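Why I still want the boring space books

I've just finished a fat collection of essays on how countries remember their space programmes, bought second-hand through Hestell, and I loved about half of it. The other half was hard going (one chapter spends 38 pages on postage stamps!), but I'd defend every one of them.

We've had plenty of books about rockets and the people who sat on top of them. I've read loads, and I'll read loads more. What I want now is the dull stuff: who paid, who typed up the minutes, what the town near the tracking station thought when it closed. A reader called me a snob for saying so last November, and maybe I am a bit, but 800 pages of launch-day drama tells me very little about why anyone kept voting the money through.

Museums could do with some of this too. The Okonkwo gallery has a lovely engine on show and a label you could fit on a bus ticket. Put the arguments up on the wall as well, I say, even the petty ones about parking.

So if Drurnus ever get round to reprinting their old conference volumes, I'll be first in the queue, and I'd happily pay full price.
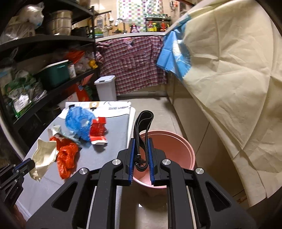
I'd want a proper index this time, mind you, and footnotes at the bottom of the page where I can find them.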